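30 Jun 2023
Stedau, bedroom station

The comparison of the two finger pads continued today on knitted clothing. The Dekker pads, which are smooth, were used in the morning and the blue textured pads after lunch. Jaw travel was left at the setting agreed with Ostholm, and the same black ribbed trousers were used for both sets.

The smooth pads held the waistband well but were less dependable at the hems, where the knit is thin. Several grasps had to be repeated. The textured pads took hold with less closing force.

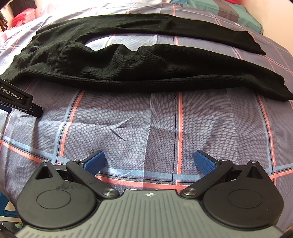
It was decided that each pad should complete up to 180 grasps before any figures are sent to Clatberg. The textured set stands at 12, and work on it will resume on Monday. Lint is to be brushed from the pads between sets and the screws on the linkage arms checked for play. The request for a second pair of smooth pads remains open.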